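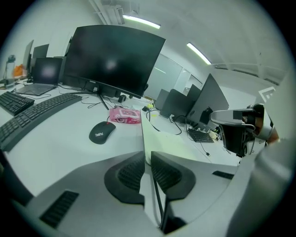
6월 들어 무릎이 다시 뻐근해서 오늘은 달리기를 쉬었다. 지난주에 애덤빌까지 뛴 것이 무리였던 모양이다. 그래도 가만히 있기는 싫어서 저녁에 스케스비 저수지 둘레를 한 바퀴 걸었다. 낮에는 흰 책상 앞에 앉아서도 다리를 자꾸 폈다 접었다 했다. 오래 앉아 있으면 더 굳는다. 걷기 시작하니 오히려 편했고, 둑 위는 바람이 꽤 불었다. 수문 쪽 길은 아직 공사 중이라 아래 논길로 돌아갔다.

돌아오는 길에 초 약국에 들러 파스를 샀다. 가는 김에 얼음주머니도 보았는데 집에 있는 것이 멀쩡해서 그냥 두었다.

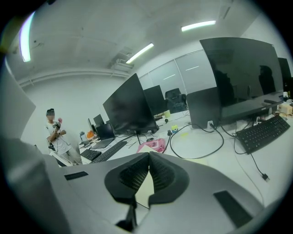 파스는 씻고 나서 바로 붙였다. 냄새가 심해서 창문을 열어 두었다. 에스페란자 오카포르에게서 저녁 7시쯤 전화가 왔다. 가을 대회에 같이 나가자고 한다. 참가자를 700명까지 받는데 벌써 595명이 신청했다고 한다. 무릎을 보고 정하겠다고 대답했다. 그는 짧은 코스라도 넣어 두라고 했다. 신청서는 내일 다시 읽어 보기로 하고, 운동화 끈만 새것으로 갈았다. 헌 끈은 토마토 줄기 묶는 데 쓸 생각이다.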